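Visit report: the open day of Voreo, small vehicle tours in the old town

Last spring I took a city tour in a three-wheeler in another country, and since then I wanted to know how such a company works from the inside. So when Voreo announced an open day for travel agents, hotel staff and curious people, I registered the same evening. I write for a small site on city visits, and what follows are my notes, put in some order.

The depot is not in the center. From the river you take the tram to its last stop and then walk uphill beside a school wall. There is no big sign, only the name Voreo on a green gate, and I passed it one time before I found it. At the entrance we received a paper badge, a map of the old town and a coffee. The coffee was strong and good. The visit was on March 8, 2024, which is before the real season, and I think this was a wise choice, as in summer the guides would not have time to speak with us.

We were divided into two groups. My group began with the vehicles. Voreo has electric three-wheelers with a roof of fabric and transparent sides that one can roll down when it rains. The passengers sit in two rows, and in the last row they look backward. I asked to try this last row, and I must say that it is the best place for the view and the worst place for the stomach. On a street with old paving stones you feel each stone.

The vehicles are charged in the night, and a full charge is enough for the longest tour and the way back to the depot. The hills are what consumes the energy. For this reason the guides go up by the long street behind the market and come down by the steep one, and the visitors believe that it is for the scenery. I found this amusing, and it is also true that the scenery is better in this direction. 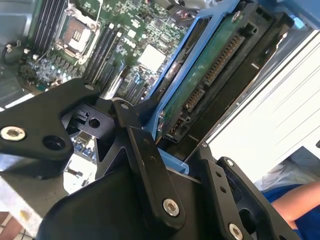
After the vehicles we went to the room where the tours are planned. On one wall there is a very large map with colored threads, one color for each route. At present Voreo sells two regular routes, and a third one will start in April. The first is called Odance and goes through the upper town: the convent, the tile houses, the garden with the viewpoint and the street of the bookbinders. The second is the Abdel Hamid route, with the name of the square where it starts. It goes down to the old harbor, passes the spice shops and the public bath, and finishes at the fish hall.

The third route has the name Jokport for the moment. It is a night tour, and it follows the river on both sides. Our hosts explained that the difficulty with a night tour is not the light but the noise, because people who live in the narrow streets do not want to hear a guide with a loudspeaker at ten in the evening. The solution will be small earphones for each passenger. I tested a pair and the sound was clear, although in my left ear it did not stay in place.

I liked very much that the texts of the tours are not fixed. Each guide receives a folder with the facts that must be correct – the years, the names of the buildings, the opening times – and the rest is his or her own. One guide speaks much about food, another one about the football club and the strikes at the port. Before a new guide can work alone, he or she must do the route many times with a colleague. There is also a written test with 86 questions. They gave us one page of it to try. I did not do well. I confused the convent with the hospital, which apparently is a common mistake, as the two have the same kind of door.

Then came the practical part of the day, a shortened Odance tour with the same vehicles we had seen. It was cold, and there were blankets under the seats. We stopped at the garden, where the almond trees were already in flower, and at a bakery that makes a flat cake with anise. The cake is included in the normal price of the tour. The drive between these stops is slow, and this is pleasant, because you can look inside the courtyards and the guide has time to finish a story before the next corner.

In the street of the bookbinders we had to wait a long moment behind a delivery van. The guide used the time to tell us how the street lost its workshops and then got three of them back. I would have preferred to go inside one of them, but on this tour it is not foreseen. You may return later on foot, and the guide marks the place on your map if you ask.
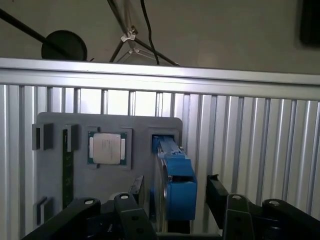

Is it better to book in advance, or can one simply go to the starting point?

Outside the summer months you can go to the square and take the next free vehicle, but for the night tour and for groups a reservation is necessary. It can be made by telephone or at the reception of most hotels in the center, and the price is the same everywhere.

Back at the depot there was a short talk about numbers. In the last year Voreo made 1,000 tours on the Abdel Hamid route, and this was the first time that it passed the upper town. The speaker was proud of it, but spoke also about the complaints. They had received 143 written remarks from visitors, and all were printed and put in a binder that we could read. I spent perhaps too long with this binder. Many people write that the tour is too short, a few that the guide drives and speaks at the same time and that this made them nervous. One family wanted the cake to be bigger. I also found several letters that were very kind, with drawings made by children.

The question of the guide who drives and speaks was discussed openly. On the Jokport route there will be two persons in front, one for each task. For the other routes this would cost one seat, and the company has not decided yet. My opinion is that in the steep street it would be worth it.

Some points I liked less. The documents were only in two languages, and a colleague from a hotel who was next to me could not follow a good part of the talk. The steps into the vehicles are high, and for older visitors there is only one model with a lower floor. It must be requested when you book. Also the tour does not stop at any toilet before the fish hall, so please think of it before you start from the square.

For those who want to go: the open day is free and takes a whole morning with the drive. Bring a warm jacket, also if the sun shines, and shoes in which you can stand for a long time. The tram returns to the center every twenty minutes, and there is a small restaurant next to the last stop where I ate a very correct lentil soup before going home.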